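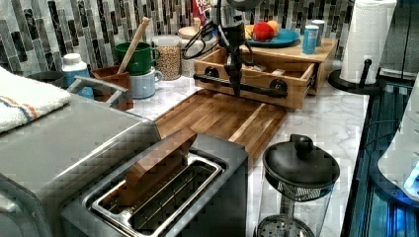
Plarkomden Housing Services reminds all residents that the annual kitchen safety period runs through the end of October. Please read this thread in full. 1/6

Cooking should never be left unattended. If you must leave the kitchen, turn off the burner first. A timer is useful, but it does not replace a person in the room. 2/6

Crumb trays should be emptied once a week. Unplug the appliance and let it cool completely before cleaning. Do not use water or metal tools inside any appliance with heating elements. 3/6

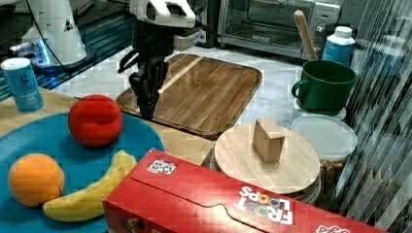 Extension cords are not permitted for cooking appliances in the Bisa and Varnik buildings. Each appliance must be plugged directly into a wall outlet. Residents who need another outlet may submit a request through the tenant portal. 4/6

Inspectors will visit 200 apartments in Bisa and 33 in Varnik. Written notice will be placed under your door before the visit. Smoke alarms, range hoods and outlets will be checked – cupboards and drawers will not be opened. 5/6

Residents of Ní Chonaill House were inspected in the spring and do not need to take part. Smoke alarm batteries are available at the front office until 4 p.m. Please bring your old battery for recycling, and report any alarm that continues to chirp after the battery has been replaced. 6/6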